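Demcombe kitchen table project: where we've got to by the end of December

Hello all,

I promised you a proper update before the new year, so I've made a large pot of tea and sat down to write it. The short version is that we're a bit behind on the number of tasks, comfortably ahead on the quality of what we've recorded, and I'm much happier than I was in the autumn!

You'll remember the plan was to teach the arm everyday table jobs by having a person drive it from the hand controllers, over and over, and then let it learn from the recordings. The target in the grant was 500 good demonstrations per task. Bottles are finished, all 500 of them. Cups are well on the way. Opening boxes has barely started, and I'll come back to that.

The bottle task sounds dull but I've grown very fond of it. The driver picks up a small bottle, turns it and puts it down where the marker says. When we began, a single go took 99 seconds, mostly because we were all terrified of squeezing too hard. Our practised drivers now do it in 18, and the movements are so much smoother – you can see it in the plots, which used to look like a seismograph and now look like something a person might do with their own hand. 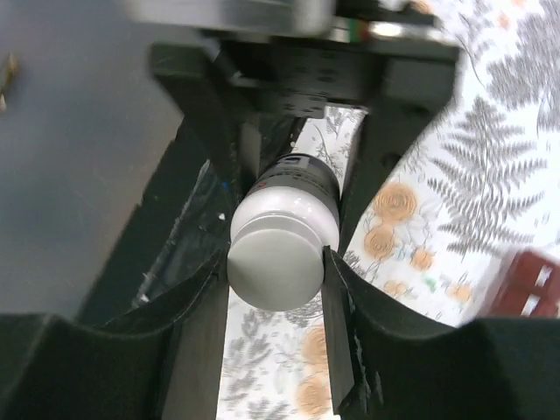

Bottle task, wrist camera view: bottle held between the two fingers, cap towards the camera.

We swapped to softer fingertip pads in the second month and I wish we'd done it sooner. The old ones from Lirkitz gripped well enough on boxes but anything round would creep, and the driver would creep along with it, trying to correct. The pads do wear, so I've put a line in the next budget for spares (it's small, I promise).

The other thing that helped was changing the cloth on the table between batches. We'd done the early recordings on a bare top, and the first model we trained got hopelessly lost when we put anything patterned underneath. Mixing in flowery cloths, stripes and plain colours has made it far less fussy. We also leave a few unrelated bits and pieces lying about now.

Now for the less cheerful part. Boxes are hard to do by remote. You need to feel the flap give, and the controllers don't tell you much, so people push too far and crumple it. We've tried moving the arm directly by hand instead, with the motors slack, and that felt lovely, but your own arms get into the camera view and spoil the recording. Liao have offered us a loan of their controllers with force feedback, and I'd like to say yes. It would mean moving 16 days of driver time from cups to boxes, and I'd want your agreement before I do that.

Training of new drivers is going well. The team over at Vulcombe sent people across to learn, and they picked it up faster than we did, probably because they hadn't got our bad habits. I've rewritten the starter sheet with their comments in it and will send it round separately.

Money is fine. We're slightly under on equipment and slightly over on driver hours, and the two very nearly cancel out. The spreadsheet is in the shared folder with the usual notes in the last column.

Between now and the next report I'd like to finish cups, settle the question of the controllers and get the first proper test of the bottle model done on a table it has never met. If any of you would like to come and have a go at driving, mornings are best, as the arm is usually busy after two.

Please let me know about the box days when you can.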